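# The Water Taster of Lukcombe

Yuxi Wei will drink from any tap once. 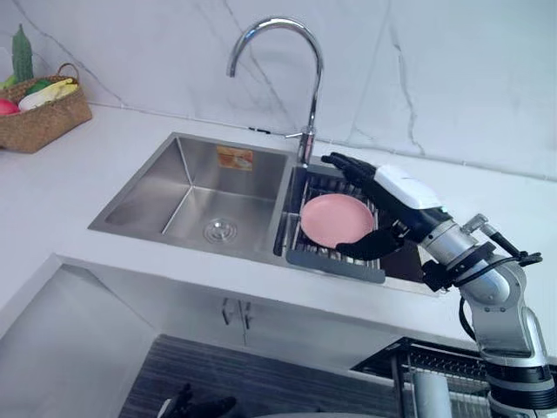 According to Yuxi Wei, most people have no opinion of their own water until they move. They grow up on the stuff, they go off to college two states over, they fill a glass, and they pull a face. "Then they come home at the holidays and pull the same face at their parents' glass," she says. "I get a lot of calls in the holidays."

She has judged the tap water contest at Lukcombe for 23 years, the last nine as head judge, a title that comes with a lanyard and a parking space she has to share with the pie people. Towns send their water in plain glass bottles, and the panel tries it at room temperature with no ice, no lemon and very little conversation. I had assumed that judging water was a kind of joke that had gotten out of hand. I said so, in politer words, and she poured me two glasses.

The first tasted like water. The second tasted like water too, but I said "rounder," since she was waiting.

"Rounder is good," she said. "Everybody says rounder. It's the wine people's fault."

The first glass was from Flilwood, where she lives, and the second from Iturra, up in the limestone, where a kettle has a short and difficult life. Hard water carries more calcium and magnesium, and a lot of tasters like it a little hard. Water with hardly anything dissolved in it comes across as flat, or even faintly bitter. Yuxi spent most of her working life in a plant lab, where the tasting was done by instruments, and she still sounds a bit hurt on the instruments' behalf when a bottle with beautiful numbers comes in last.

"Garkance one year sent us a perfect sheet," she says. "Perfect. You could have framed it. And all of us wrote down the same word, separately, and the word was 'hose.'"

Garkance didn't enter the following May. It came back the year after with a different bottle and a cover letter.

The complaint she hears most is chlorine, and she's patient about it up to a point. The point is when someone tells her they only drink from the fridge door. "I ask when they changed the filter. There's a silence. I've had silences on the phone long enough to make toast in." Her own advice is cheap. Fill a pitcher, leave it in the fridge overnight, and a good deal of the smell goes off by itself, if your town uses plain chlorine. If it uses chloramine, the smell hangs on much longer and you'll want a carbon filter, which you should then, please, change.

She is less patient about bottled water, and asked me to turn off the recorder for that section. What remains in my notes is the word "mountain," underlined twice.

I asked if the contest had ever been fixed. She thought about this for longer than I liked.

"Somebody once sent spring water with the label soaked off. There was still glue on it. It came fourth."

So it wasn't even good?

"It was fine. It was very confident water."

The scoring is out of 79, a figure left over from a sheet drawn up before her time, when there was a category for "general character" worth an odd number of points. The category was dropped, then put back after letters, then merged with aftertaste. Nothing was ever rounded off. New judges bring it up at every training evening and are told that it has been brought up. They also learn to eat crackers between bottles, to leave the perfume at home and to stop swirling. Swirling does nothing much for water, she says, except get it on the tablecloth.

Flilwood, for what it's worth, has won twice, both times in years when she sat out its round. It has also finished last, and her neighbors have taken that up with her across the fence. One of them left a jug on her porch with a note asking her to try again. She did try again. She told him it tasted like pennies and that he should run the tap a while in the morning before filling anything, and get it tested if he had old pipes. He had very old pipes. They've since been replaced, and he now considers himself something of a plumbing man.

I wondered whether all this had spoiled drinking for her. Does she go to a restaurant and send back the water?

"I've never sent back water in my life," she says. "I drink it and I think about it. My husband can see me thinking about it, and he asks for the check."

Before I left she gave me a bottle of the Iturra to take home, with instructions to keep it out of the sun and try it against my own tap. I did that the same evening, with crackers. Mine was less round. I changed the filter on Tuesday.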